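About us
Home > Company > About us

Rerska sells and rents desks to offices that have already bought the wrong ones. We started in Flurnthorpe in May, in a unit that used to store carpet, and we still have the unit. Our second address, Lins, is a showroom by appointment. Please do make one. The street door is locked otherwise.

We don't have a mission statement. Wagner Marinho wrote one and it had the word "empower" in it, so it went in the drawer with the free pens.

What we have is a suspicion of office furniture. Most of what is said about desks is said by people who want to sell you a more expensive one. A desk is supposed to make you creative, or healthy, or loyal to your employer. We have sat at a lot of them and felt much the same at each. What we did notice was whether the thing wobbled, whether there was room for our knees, and whether a drink could stand at one end without us worrying about it.

So that is what we look at. Before a model goes on our list it spends time in a plain room with a wood floor and ordinary daily clutter, and we use it. We like a pale top because it tells on you. Scuffs show up, and we would like to see them before the customer does. We like a scooped front edge a good deal less than the catalogs do, but we have come around to it for people who sit close. A long flat foot bar is fine if you remember where it is. Sumathi Joseph has opinions on foot bars and will share them.

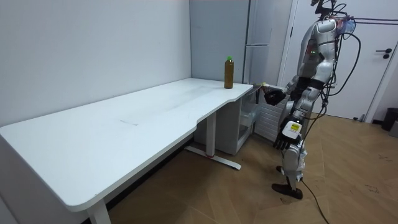 Nayara Pacheco wrote to us that a white desk is a landlord's idea of a desk, that it looks clean for a week and after that looks like somebody else's, and that no curve in the front ever made her work day shorter. She ordered in gray.

We printed her letter and put it on the wall at Lins. We don't agree with all of it. White goes with whatever is already in the room, and most of our customers have a room full of things they are not going to replace. But she is right about the curve and the work day, and we took a sentence out of the catalog.

The drinks question gets more of our attention than you might expect. Spills are the complaint we hear most, ahead of scratches and well ahead of anything to do with posture. A bottle of something brown with a cap on it is a reasonable guest on a desk. An open mug is another matter. We were once offered a coating called Gandemel that was going to put an end to stains. We put cold tea on it over a weekend and sent it back on Monday with the tea mark still there.
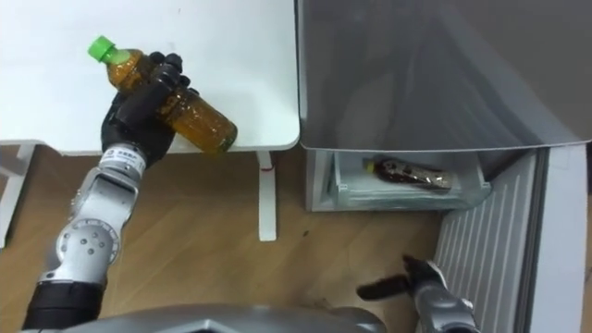

Our advice costs nothing and is dull. Wipe it up. Keep the cap on. Put drinks at the end you don't write at, and if there is a refrigerator in the room, use it.

The list is short on purpose. The basic desk is 798 dollars with the legs, and 101 dollars more if you want us to carry it up stairs and put it together. We know that is a lot for assembly. You are welcome to do it yourself, and the instructions are five pages, with words. Rental terms are on a separate page and we suggest reading them twice, as you should with anybody's.

We don't publish customer ratings. Lindalva Sales looked into it and came back unconvinced that four and a half stars had ever told anyone whether a desk would fit under their window. Measure the window wall first. If you're not sure, send us the numbers and Simone Conceição will tell you no if the answer is no.

Page last changed Saturday, December 1, 2018

Contact | Rental terms | Returns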